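Submitting a short to a small festival - does an online screener ruin premiere status?

Asked in: Film festivals and programming

I have a 10 minute short that I want to send to the Trutley festival, which asks for a regional premiere in the shorts section. In May I put it on Skolano with a password so the cast and a few friends could watch. The counter says 192 plays. I took the password off for one evening because my aunt couldn't get it to work, then put it back.

Does that count as a public release? The entry form only says "not previously exhibited." I also don't want to pay the fee twice if they move me to another section.

Answer 1 (accepted)

I screened shorts for a festival in Undov for three seasons. A password link is normally fine. Programmers watch everything through links themselves, so they aren't going to hold one against you. One evening without a password is a gray area, but a regional premiere is usually about physical screenings in front of an audience in that region. Online plays matter more when a festival asks for a world premiere.

Write to the programming address before you pay. Keep it to a few lines: title, running time, where it has been shown, and the dates the link was open. Say it plainly and keep their reply. If you leave it out and a programmer finds it later, they can pull the film after the schedule is printed, and then you've lost the slot and the fee.

On the fee, ask in the same email. Where I worked, moving a film between sections was free if we did it, but if the filmmaker asked for the move after the deadline it was a new entry.

- Heike Tiedemann

Answer 2

just send it, they get like 500 films and no one checks. mine had 517 views on it and got in, different festival though

Answer 3

Agree with the first answer. Turunen, who did the sound on my last short, had a film turned down over a library screening everyone had forgotten, so list those too. Also check that your screener is the same cut you want shown. I sent an old one once and had to ask them to swap it.
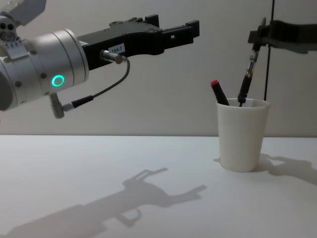
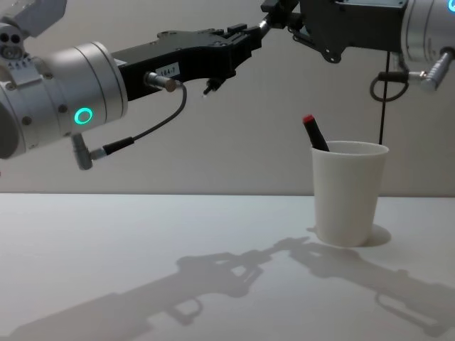
Robot arm with black gripper, two views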